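4. Table coverings and the resting place of plates

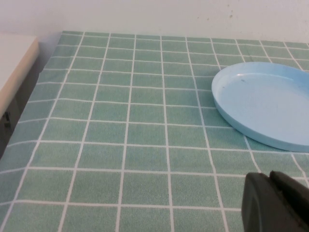
Figure 4. Light blue plastic plate on a green grid-patterned table covering.

Aatos Saarinen objected to this whole section when it was still a draft, on the grounds that people don't choose a table covering for the plates at all, they choose it for the wall, or for the light, or because it was on the roll at the store that day, and the plates just have to live with it. Fair point. We kept the section but changed the question. So the question now is what happens to plates once a covering is there, whatever the reason it was bought.

4.1 Coverings in the sample

Three sorts. Plain, printed, grid. Plain includes bare tabletops, which we know is a bit of a cheat, but bare tables behaved like plain cloths on every measure we cared about and splitting them left one group too small to say anything with. Printed means flowers, fruit, stripes that don't cross. Grid means any regular pattern of crossing lines, woven or printed, so checked cloth counts and so does tile-look sheet. The covering in Figure 4 is of the grid sort, pale lines on a muted green, laid up to an off-white wall.

A grid covering has one thing the others don't. It shows placement. A plate set down on plain cloth is just on the table. The same plate on a grid is on a line, or between lines, or half over a square, and a person setting the table can see that whether they want to or not. Earlier writing on table setting mostly treats this as a matter of taste. We think it is closer to a matter of habit and that it can be looked at like any other habit.

4.2 What we asked households to do

Nothing much. Set the table for a light meal the way they would on a weekday, eat, clear, wipe. Diary sheet by the sink. The sheet asked which covering was on, which plates came out, where each plate was put first, whether it got moved before food went on it, and how the covering was wiped after. Households kept the sheets through September and mailed them back. 1743 settings were usable. The ones we threw out were mostly missing the covering entry, and a few were filled in so obviously all at once, same pen same slant, that we couldn't use them in good conscience.

Plates were whatever people owned. We did supply a covering to homes that had only bare tables, from two makers, Mundale and Stestar, cut to size from the roll. The Stestar sheet is stiffer and a number of homes complained it wouldn't lie down. The Mundale one lay down but crept toward the edge over the week. Neither complaint was something we had planned to study and it ended up taking a good part of the interviews.

4.3 Flatness

A lot depends on flatness, more then we expected going in. Ruled lines make every ripple in a covering visible. On plain cloth a ripple of the same height mostly goes unseen unless the light is low and from the side. In the figure the lines run crisp and even at the lower left and dip and bow slightly over on the right. Households with coverings like this described them as "not straight" or "never straight", and the word they used was nearly always about the lines, hardly ever about the cloth.

Shallow plastic plates are the ones that suffer. A heavy stoneware plate presses a ripple down and that's the end of it. A light plate rides on top. Respondents reported rocking, also sliding when food was cut, also a plate turning a little by itself when the covering was tugged from the far side of the table. Children's places mostly, as that is where light plates get used. One parent wrote in the margin that she had given up on the sheet and put the plate on a folded towel, every meal, which from our point of view is a second covering and caused a long argument over how to code it. (Coded as plain. See 4.6.)

Fixes tried at home, in the order they came up in interviews: rolling the sheet backwards overnight, warm iron through a dish towel, tape underneath at the corners, clips, leaving it in the sun on the porch, ignoring it. Ignoring it was the most common by far. Rolling it backwards worked for most who tried. The iron left a dull patch in two homes and we do not recommend it.

4.4 Alignment

Here is where the grid coverings differ. On plain and printed coverings people mostly put the plate down once, near the chair, and left it. On grids there was a small second movement. Plate down, then a nudge. The nudge was toward a line for square plates, people wanted the edge and the line to agree. Round plates are harder since they have no straight edge to agree with. Some people centered a round plate inside a block of squares. Others let the rim touch a line and no more. The third group didn't care and the plate ended up across whatever lines were under it.

The plate in Figure 4 lies with its left edge over several squares and its lower rim across a line. This kind of placement we coded as unaligned. It is the ordinary one. Even in homes that nudge, most plates at most meals were unaligned by our rule, and we would caution anyone against reading the nudging as neatness. A few of the most careful nudgers kept pretty messy tables otherwise.

Saarinen's point comes back in here. If the covering was bought for the wall then the lines were laid to the wall too, and chairs are often not square to the wall. A person sitting slightly turned sees lines going off at an angle and gives up on lining up anything. We had only a floor sketch for each home, done by hand, so can't test this properly. It would explain why kitchen tables pushed against a wall showed less nudging than free standing ones.

4.5 Color

Short section, we have little. Pale plate on a muted covering, crumbs and specks show on the plate first. A few tiny dark specks on a light blue plate are easy to pick out even when the rest of it is clean. On the covering the same specks may get lost, more so if the surface has a speckled look of its own. Diaries fit with this: homes with light plates wiped the plate before setting it down more often, and wiped the speckled coverings less often than plain white ones. Whether the speckled ones were cleaner or just looked it we don't know. Nobody swabbed anything.

Matte finishes were liked. Glare was a complaint with glossy sheet under a ceiling lamp, several respondents moved seats over it. A plate with a matte surface can still pick up a bit of shine along the inside of the rim, and respondents seemed to take that shine as a sign of a washed plate. We asked about this late and only of the last group of homes, so take it lightly.

4.6 Coding problems

Towels and placemats over a grid. Counted as plain, because the plate no longer touches lines. Two coders disagreed, one of them still does.

Sheets that crept. If the covering moved during the meal the first position of the plate means very little. We kept these in for flatness and dropped them for alignment.

Half tables. In 17 homes the covering did not reach all sides and someone always sat at the bare end. That place was coded separately and the diary sheet had no box for it, so the entries are squeezed in wherever there was room. Next time, a box.

Plates left out between meals. An empty plate on a table might be waiting for food or might be waiting for the sink, and the sheet did not ask. We would have liked to know. A plate waiting to be cleared gets pushed to a side, and a pushed plate looks just like an unaligned one.

Shi and Sasgate, the two pilot towns, used an older version of the sheet with no question on wiping. Their data is in 4.3 and 4.4 only.

4.7 Carried over to Section 5

Use in the next section: covering type, flatness (as reported), plate weight in two classes, and the nudge. Color is dropped. Wall distance goes in as a yes or no, table against wall or not. Storage of plates and coverings is taken up in Section 5 along with clearing, where the light plates turn out to be stacked on the table itself a good deal more than we had allowed for in the diary.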